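Flirari Wrist Camera and Finger Kit: Four Months on a Home-Built Arm

Posted 9 October 2022 in Reviews, Home Robotics 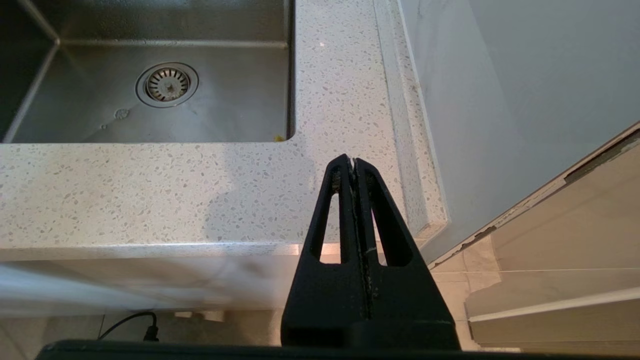 The wrist camera's view over the front of the kitchen counter, fingers closed.

I started building a robot arm in June with one modest ambition, which was to have it pick things up off the kitchen counter and put them somewhere else. The arm itself is a Cetari, the bare version that comes as a box of joints and a very long bag of screws, and I love it, but it ships with nothing on the end. So I bought the Flirari kit, which gives you a two-finger gripper, a small camera, a mounting bar and the cables to tie it all together. I've used it most evenings since, and I'm still excited enough about it to write all this down.

What you get

Two black fingers, a drive unit, the bar, the camera with its bracket, a strip of gray grip material and a bag of fasteners sorted by length (thank you, whoever did that). The fingers taper to a point and have a long teardrop cutout in each one. I figured the cutouts were there for looks until I had the camera running. You can see right through them to the counter behind, so even when the fingers are shut you don't lose the whole middle of the picture.

Putting it together

One Saturday afternoon, with a break for lunch. The printed guide is good up to the point where you route the camera cable, and then it gets vague. Run the cable behind the bar before you tighten the last 2 screws. I did it the other way and had to take everything back off. The bracket also has 4 holes and the guide never says which pair to use. Use the upper pair! With the lower ones my bar covered way too much of the view.

I mixed up the left and right fingers the first time, too. They go on either way around but only close flush one way, so check the seam before you move on to wiring.

In the kitchen

This is where the kit won me over. The camera is tiny and I expected mush, but look at how it handles the counter. Speckled quartz is a rotten surface for a robot, all those little gray and tan chips that software loves to mistake for objects, and they come through clearly enough that I can tell a fleck in the stone from a crumb on top of it. There's a little yellow scrap of food in the corner of the sink in that picture and I can spot it without zooming. The drain strainer shows its slots. Brushed steel usually gives me glare trouble and I've had very little of it with the overhead light on.

Things far from the tips do go soft. Small stuff down by the toe-kick is just pale shapes, and glossy cabinet fronts turn into streaks of light. For counter work I don't care. If you want to pick up toys off the floor you'd be moving the arm down anyway.

The grip itself is gentle and surprisingly precise. Sponges, bottle caps, a teaspoon lying flat (that one took me a week of fiddling), all fine. Wet glass is a no. I tried a mug by the handle exactly once with water in it and have gone back to empty ones.

Software

I run it through Lui, the free control package, and it found the gripper on the first try. The logging is great for people like me who enjoy staring at numbers. My counter says 2,084 closes so far, and the drive unit sounds the same as it did in the first week. Calibration takes a few minutes and you'll want to redo it whenever you move the bracket.

What's wearing out

The grip strip. Mine has started to fray along the seam and has pale specks all over it, and the fingertips are a bit scuffed. It still holds well, but I'd have liked a spare strip in the box. I have a roll of Wastar grip tape on order to try as a replacement and will update this page once it's been on for a while.

The other gripe is the cable. It's generous if your controller sits on the counter and too short if it's anywhere else. I added an extension and the picture got no worse for it, but at this price a longer one should be included.

Price

I paid $200 with shipping. There are cheaper grippers, and I had one before this, and it lived in a drawer. What you're paying for here is a camera and fingers that were designed to go together, and for a kitchen-table builder that saved me weeks.

Good: clear close-up view, cutouts in the fingers, light touch, quiet drive, plays nicely with Lui.

Not so good: vague cable instructions, no spare grip strip, short cable.

Rating: 4 out of 5. I'd buy it again, and I'm already eyeing a second one for the arm I haven't told my family about yet.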